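Contract Law for Beginners – notes for session 3
Offer, acceptance and the bits in between

Before anyone panics about the reading list, let me say that I came to law late myself, after nine years behind a post office counter, and I found contract the friendliest way in.
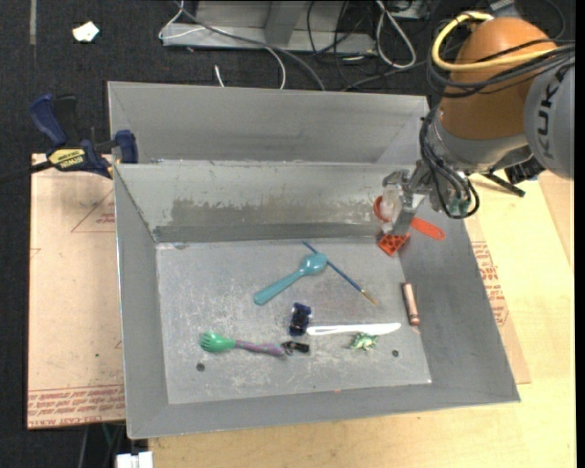

So, last time we got as far as the offer. An offer is a promise to be bound on certain terms, and the other side only has to say yes. A price ticket in a shop window usually isn't one – it's an invitation to treat, and the shop can still refuse to sell to you. (Lucie Marchand asked a very good question about online baskets. Hold on to it, we'll get there in November!)

Try this one in pairs. Thaler writes to Cestar offering a second-hand van for £275. Cestar replies, "Happy to take it at £250." Thaler says nothing. Cestar then writes again, "Fine, £275 it is." Is there a contract? Most people say yes straight away, and I did too when I first met the problem. But the lower figure was a counter-offer, and a counter-offer kills the original. Look up Hyde v Wrench (1840) and see how close the facts are.

Now change one thing. Suppose Cestar had only asked, "Would you take payment over three months?" That's a request for information, so the offer may well still be open. Stevenson v McLean is the case to read.

For next time, please read the chapter on consideration and write me a page, no more, on the van. Florin Husar has the spare copies of the casebook if yours hasn't turned up.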